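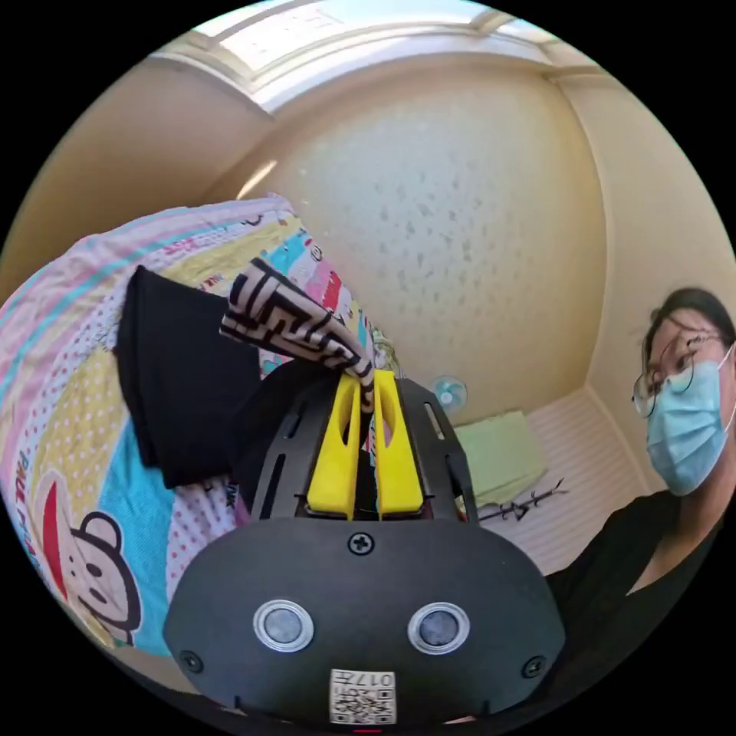
Stripes, polka dots and a rolled cloth in a maze print.

We lost again, which makes eight on the trot, and I have been asked to stop calling it a rebuilding year. I'm told you need to have built something first.

For anyone new here, I play social rugby for Kesten, a club with one decent paddock, one terrible paddock and a canteen that punches well above its weight. We train on the terrible one. The drainage was last looked at in 1713, going by the smell, and by July the in-goal area at the creek end has its own frog population. I've scored there once. The frogs were more surprised than the fullback.

This week it was Jara away. Jara have matching socks. They also have a bloke at inside centre who seems to have been assembled from two other blokes, and my job was to stand in front of him. I did this for 32 minutes, with mixed results, before somebody kindly noticed I was limping and waved me off. I'd been limping since the warm-up.
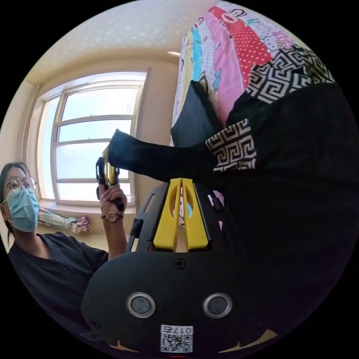 Yellow fingers, black housing.

The talking point on the way home was boots. I've had the same Primusport pair since I was a back, and that was 2 positions and a fair few kilos ago. The left one has a split along the side that I've glued so often it's mostly glue. Our hooker reckons I should go to Wirkier, the secondhand gear place behind the servo, where he got a pair for the price of a schooner and a pie. He also got somebody else's mouthguard, still in the toe. So I'm thinking about it.

The trouble with new boots is the expectation. Turn up in old ones and everyone assumes you used to be good. Turn up in fresh ones, especially in a bright colour, and people start throwing you the ball. I've seen it ruin a perfectly ordinary prop. He bought orange, dropped the first kick-off in front of his in-laws and took up lawn bowls.

Then there's the matter of training, which our coach has moved half an hour earlier so we can fit in more fitness. The fitness is shuttles. It's always shuttles. I don't mind the running so much as the bit where he reads the times out loud in a neutral tone.

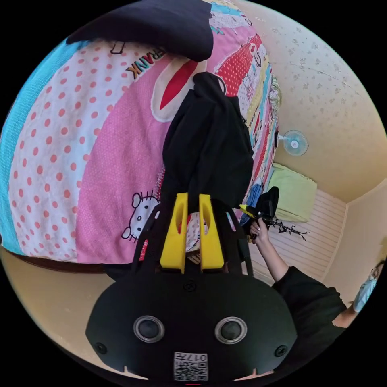 Pink panel, coral-red dots, and FRANK back to front.

Next up we've got the bye, and I fancy our chances. After that it's Jara again, at our place, creek end second half if we win the toss. It's been raining all week and I could hear the frogs from the car park. Bring a chair, and get to the canteen before the under-twelves finish or there'll be no sausage rolls left.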